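Skonier Open Day Kitchen Set – README

Version 1.2, December 2025
Maintained by the simulation group at Skonier, Grirnbridge site

Summary

The set contains the simulated episodes that ran on the demo stations during the Grirnbridge open day. Visitors picked a task from a printed menu, an operator drove the two-armed robot through it in the simulator, and the run was saved. All of it is rendered. The physical arms in the hall ran a separate program and are not covered.

Contents

Episodes recorded: 532
Episodes kept after review: 400
Task menu entries: 34
Package size: 3877 MB

episodes/ – one folder per run, with joint states, hand commands and the top camera video
tasks.csv – task text as it appeared on the menu
splits/ – train and held-out lists
notes.txt – operator remarks, unedited

Collection

Two stations were used. Station A ran the Tsang teleoperation client, station B ran the same client with the older glove mapping. Finger closure values from B are scaled differently; use the station field in each episode header before mixing them. Object positions were drawn again at every reset. Runs were dropped if the operator stopped to answer a visitor's question for more than a few seconds, or if the simulator lost sync with the client.

The Flisura loader reads the folders directly. Set top_only to true if you do not need the joint data. Videos keep their black bands at top and bottom – crop before training if your model expects a full image.

Sample view from the top camera, with an eggplant and a can on the cutting board: 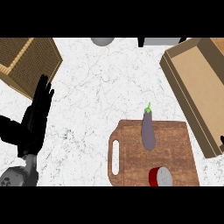

Can the episodes be used to estimate success rates on real hardware?
They should not be. Contact and friction settings were tuned for smooth demos, and no matching real runs were made.

Known issues

Task text was typed by hand and spelling varies between entries. Some episodes from station B start with the arms already moving. The held-out list was drawn by episode, so every layout type appears in both splits.

Changes

1.2 – corrected station field, removed duplicate headers
1.1 – added notes.txt
1.0 – first release to open day visitors who asked for a copy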